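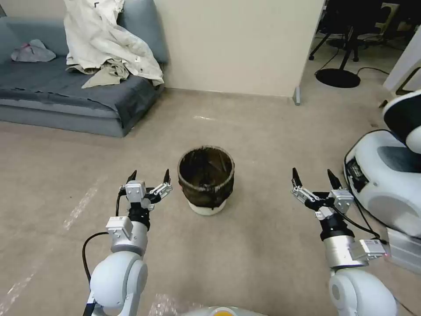
## On trial: the Flullix two-arm tidying service

Flullix has opened bookings for its two-arm home robot, which is let by the month with setup included. We have been following the trial in Brenden, where the machine is being tried on ordinary household jobs. Bins are the current one.

The robot has two white arms, each with a two-finger gripper. A woven wastebasket on carpet is a fair test for it. The sides of a basket like that can give when squeezed, and a rim with a frayed edge gives the fingers less to hold than a moulded plastic one.

Saranya Murthy, who runs the trial, has logged 164 attempts at lifting a bin so far. "Hard plastic bins are easy," she said. "Soft ones need a slower grip, and we changed the settings twice in November to get there."

The basic plan is £215 a month. The fuller plan is £300 and adds laundry folding and a monthly visit from an engineer. Both have a minimum term of 2 months. Delivery is free in Brenden and Ladeck - other areas are quoted separately.

A few points from our own notes:

- The robot needs clear floor in front of whatever it is picking up.
- It is slow. Allow over 2 minutes for a single bin.
- Stairs are not covered on either plan.
- Training on a new object is done by the engineer, and you can ask to sit in.

Debora Caputo, one of the first customers, told us she would keep the basic plan but saw no need for the other. "I don't mind folding," she said. "It's the bending down I wanted help with."

We think the price is high for what it does today. For anyone who finds floor-level jobs hard, it may still be worth a month or two. Elango Thomas is taking bookings for visits to the Brenden trial, and members can put their names down at the desk.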